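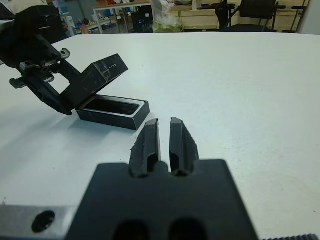 TICKET: Box and lid task, two-arm cell, lid placement unreliable

Print this page | E-mail this page

Opened by: Lempi Rantala
Assigned to: Veikko Kallio
Site: Heiskanen workshop, bench cell
Controller software: Plestus
Date opened: 11 May 2024
Status: Open, workaround in place

Problem as reported

The left arm holds the black lid over the box base. The right arm is supposed to steady the base while the left arm lowers the lid and closes it. On most attempts the lid goes down crooked, one corner catches on the rim, and the base slides across the table. Plestus reports the step as complete anyway.

The job comes from the Trillberg evaluation, which asks whether a two-arm cell can take over small packing chores now done by hand. Closing a box is the easiest chore on the list. If it fails here there is little point in moving on to folding cartons or sorting cutlery.

Setup

White tabletop, no fixture, no mat. Box and lid are both black. Parallel fingers on the right arm, pointing across the table toward the far edge at the start of the step. Base is open side up. The lid starts tilted in the left jaws and is meant to be leveled before contact.

Log

Entry 1, Rantala
Ran the step with default settings. The lid was still tilted when it met the rim. Base moved. No fault raised. Repeated with the base turned end for end, same result.

Entry 2, Kallio
Please check whether the right arm is touching the base before the left arm starts down. The recipe has a wait between the two motions but the wait is on a timer and does not look at contact. If the right arm arrives late, the left arm goes ahead without it.

Entry 3, Rantala
Confirmed. The right fingers are still short of the box when the left arm starts its descent. Raised the timer from 2 seconds to 4. Right arm now arrives first. The base stays put on most runs but the lid still lands crooked.

Entry 4, Kallio
Two separate faults, then. The first is timing and can stay on the longer timer until we have a contact check. The second is probably grip angle. The recipe levels the wrist, and it assumes the lid sits square in the jaws. When the lid is picked up at an angle, a level wrist gives you a tilted lid.

Entry 5, Rantala
Agreed on the grip angle. I placed the lid square in the jaws by hand and the step closed cleanly. I let the arm pick it up from the table and the tilt came back. It is not the same tilt each time, so a fixed offset will not fix it.

Entry 6, Kallio
Tried to get the lid angle from the wrist camera. Edge detection finds the base without trouble against the white table. It loses the lid when the lid passes over the base, black on black, and the top face throws reflections that get picked up as edges. Lowering exposure removed the reflections and also the rim. Left exposure at the original value.

Entry 7, Rantala
Ran a batch of 200 overnight in February on the old cell with a pale cardboard box and had no trouble of this kind. That box had a loose lid with generous clearance, so the comparison is weak. Noting it for the record.

Entry 8, Kallio
Workaround: after pickup, the left arm presses the lid lightly against the tabletop to square it in the jaws, then lifts and continues. Adds one motion. Force limit for the press is in the recipe comments. Do not raise it, the lid slips out sideways.

Entry 9, Rantala
Workaround installed. Closes properly on most runs when I stay with it. Would not leave it unattended. A person does this with one hand while looking at something else, and I have written that into the Trillberg sheet under "not yet."

Open items

1. Replace the timer with a contact check on the right arm. Kallio.
2. Make Plestus verify that the lid is seated before it reports completion. Request sent to Cadedano as the integrator, no reply yet.
3. Test matte tape on the top face of the lid. Rantala.
4. Decide whether the evaluation allows a fixture for the base. The Trillberg sheet does not say. A fixture would remove the sliding but the kitchen counter in the household part of the test will not have one.

Do not close this ticket when item 1 is done. Item 2 is the one that hides failures.

This site uses cookies to keep you signed in. Accept | Settings

Heiskanen Support Desk | Contact | Back to top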